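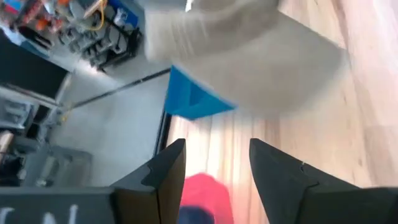
Thursday. Paused the Timport broad-match campaign at 7:40 after the search terms report showed most of the spend going to repair queries, none of which we want. Added 24 negatives at the account level and moved the three branded terms to their own ad group so the bids can be set separately. The new landing page for Cemberg still has no header image. In the close-up, a red item between the two dark gray fingers.

Conversion tracking: the thank-you page was firing the tag twice on reload. Set the count to one per click and added the order number as the transaction ID. The April figure of 253 leads is therefore too high, and I have marked the row in the sheet until I can pull the form log and match it. Daily budget stays at 600 until that is done.
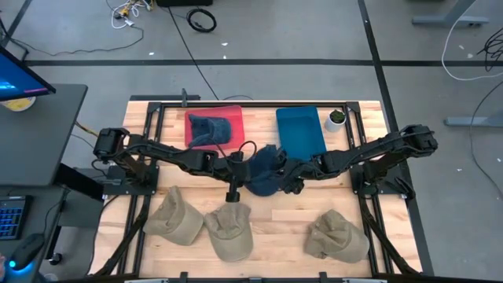

Two black arms over the wooden tabletop.

Afternoon on the Pētersons account. Quality score on the main term went from 5 to 6 after the ad copy change, cost per click not yet moved. Split the display placements out of the search campaign, which should have been done when the account was built. Excluded mobile apps. The remarketing list is under the size I want for a separate bid, so it stays on observation.

Dallgate asked for a forecast on a monthly spend of 3000. Ran the planner on exact match only, two regions. The range it gives is too wide to send. Will rerun with phrase match and last year's click-through rate.

To do: form log export, call extension hours, second headline for Cemberg.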